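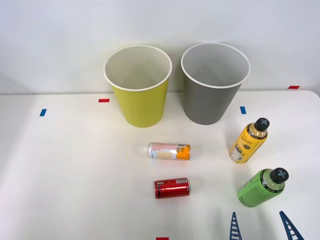
I took the minutes again, so blame me for the spelling. We met in the back kitchen at Plolten House on Sep 27, 2026, and the first thing on the agenda was the recycling, which ate up most of the evening. Fiona Cowie was in the chair, and Gajewski Cleaning sent their new account manager, who stayed for the first two items and then had a train to catch. Fiona wants a yellow bin and a gray bin side by side on every floor, standing at the back of the table against the wall, and I have to say I like the look of them together. Yellow would be for cans and gray for everything else. There was a long back and forth about whether people will remember which is which (my vote was for labels, big ones!) and we agreed to try it without labels until the next meeting and see how bad it gets.

Minutes of the July meeting
Read and agreed, with one fix - I had put the second floor down for new chairs and it should have been the third. Sorry, third floor.

Cans
We get 195 dollars back from Grustov for the last load, which surprised everybody, me included. Fiona asked if cans have to be rinsed. The answer from Gajewski is yes, a quick rinse, and please don't crush them, as Grustov's sorting line likes them whole. I asked about lids and bottle caps and we'll get an answer by email.
ACTION: me, to chase the email.

Money
The kitchen account stands at 2,000 dollars. We had a quote from Putotetti for new counters at 900 and a second quote is still on its way. Some grumbling about spending anything on counters while the faucet on the first floor is the way it is. Fiona said the faucet comes first and I think she's right. Counters held over.
ACTION: Fiona, to call the plumber and get a date.

Tables
A short one, or it was meant to be. White tabletops show every coffee ring, and the first floor would like somebody to wipe theirs more than once a week. Gajewski can add a midweek wipe at no extra charge if the tables are cleared by 10 in the morning. Agreed, and I'll put a note on the fridge.

Fridge
While we were on the subject - the labeled shelf is working pretty well, the unlabeled shelf is a swamp. Anything without a name on it goes out at the end of the month. I spoke up for the big jar of pickles, which is mine, and which now has my name on it.

Any other business
The second floor asked for another kettle. Yes, if it comes out of their own budget. Fiona has a spare set of mugs at home and will bring them in, so please don't buy any.

Next meeting same place, and I'll bring the cookies this time.

3 min read
4 comments
Share 2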